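Grikadell Community Help > Home & Garden > Small Repairs

White tabletop keeps getting rings and gray marks, what am I doing wrong?

Posted by kettleside
Viewed 1,919 times

We bought a plain white dining table secondhand last fall. The seller said it had a painted top with a clear coat over it but couldn't tell me what kind. It looked fine for a couple of months. Now there are cloudy rings where mugs have been, plus a lot of short gray marks at the end where the kids do homework. The gray ones don't feel like scratches when I run a nail over them.

I've tried dish soap, a magic eraser type sponge, and a spray from the Ellis hardware store in Tusenton that was supposed to be safe for painted furniture. The spray did nothing. The sponge took off some of the gray but left a dull patch that shows when the light comes in from the side. I stopped there.

Can this be cleaned up, or do I need to repaint? And if I repaint, what should go on top so I'm not back here in March? I'd rather not spend a lot. A tablecloth is not an option, the toddler pulls it.

orchard_lane_9

The rings are moisture or heat in the clear coat. Try a hair dryer on low, kept moving, a few inches off the surface for a minute or two at a time. Some of mine went away that way. The older ones didn't.

Don't use the magic sponge again. It's very fine sandpaper.

For the gray marks I used toothpaste and it worked but I had a different kind of table.

dramden_refinisher

I do furniture touch-ups part time in Dramden and see a lot of white tops. You have two separate problems and they get fixed differently.

The gray marks are probably transfer, meaning something softer or darker rubbed off onto the finish. Pencil, the bottom of a laptop, rubber feet, unglazed pottery. Put a little rubbing alcohol on a white cloth and test it underneath the table first. Wait a minute and touch the spot. If it's sticky or there's paint on the cloth, stop, because the clear coat can't take it. If it's fine, wipe the marks lightly and follow with a damp cloth. Skip the toothpaste. It's abrasive and you already have one dull patch.

The dull patch is where the shine has been worn down. You can't clean it back. A paste wax will hide it for a while, but wax has to come off completely before you paint, so decide which way you're going before you open the can.

If you repaint, this is the order I'd do it in:

Wash the top with dish soap and water, rinse it, and let it dry overnight.

Sand with 220 grit until the whole top is evenly dull. You don't need to get to bare material. Vacuum, then wipe with a barely damp cloth.

Prime with a bonding primer that blocks stains. One coat is usually enough over old white paint. Let it dry for as long as the can says, and then longer if your house is cold.

Paint two thin coats with a foam roller. Use cabinet and trim enamel, not wall paint. Wall paint stays a bit soft and everything sticks to it.

Put on a water-based clear coat and check that the label says non-yellowing. Oil-based poly will turn a white top cream within a year. I like satin over gloss for a family table, since gloss shows every fingerprint. Three coats, with a light sand at 320 between them.

Wait before you use it. Dry and cured are different things. You can set paper on it after a day or two, but leave off mugs, placemats and anything with rubber feet for three weeks. Most of the white tables people bring me were put back to work the same weekend.

Keep it to things with smooth, clean bottoms for the first month after that. Kids' blocks are okay if they're lifted and set down. Dragging is what leaves marks.

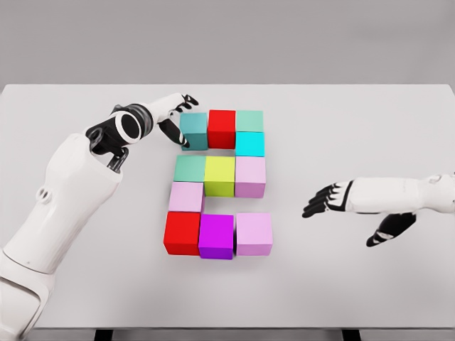 What it costs

Less than a new table, more than people expect. A quart each of primer, enamel and clear coat will do a six-seat top with some left over. You'll also need rollers and sandpaper. If you already have a sander you're ahead, but a top that size can be done by hand in an afternoon.

For upkeep, use coasters, felt pads under anything that stays put, and a soft damp cloth. No sprays with ammonia or bleach in them.

kettleside

Thank you both. The alcohol test was fine underneath and most of the gray came off the homework end. The hair dryer got two of the rings. The dull patch is still there so I'm going to repaint when it's warm enough to have the garage open. Will the primer be okay out there at night if it gets down to 45?

dramden_refinisher

No, bring it in or wait. Most of them want 50 or above the whole time they're drying — check the can.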